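Travcombe short film week opens in April — 765 entries in, 947 seats at the old Gasturen cinema, one screen. Festival director Evaristo Sanna confirmed the lineup this morning. Doors 6 p.m. opening night.

First up is *Unau*, a 70s-set family drama shot in the hills behind town, then a restored print of *Testa*, missing from cinemas for decades and found in a school basement. Print is scratched in reel two. Sanna says leave it that way.

"We cleaned the sound and stopped there," he said. "People can live with a few scratches."

Tickets go on sale at noon, box office first, online an hour later. Last year's festival sold 3206 over the full run and organizers want to beat that. Student passes capped at 300.

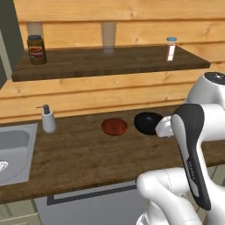
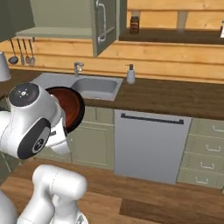
New for this year is a daytime strand on animation and set design, held upstairs in the small room. Free with any evening ticket but you have to book. The first session covers kitchens on film, and how much a background can carry before an actor says a word: plank walls, a long dark shelf with a jar on it, a frying pan tipped nearly upright so the reddish-brown inside shows. Second session is on title cards and lettering. Speakers for the third are still beng confirmed.

The jury prize is back after a year off. Five films on the shortlist, names out next week. Audience vote runs on paper slips again — the phone version crashed twice last time and the count went past midnight.

Parking behind Gasturen is closed for resurfacing. Use the lot by the station, the shuttle leaves every twenty minutes untill the last screening lets out. Returns line forms at the side door.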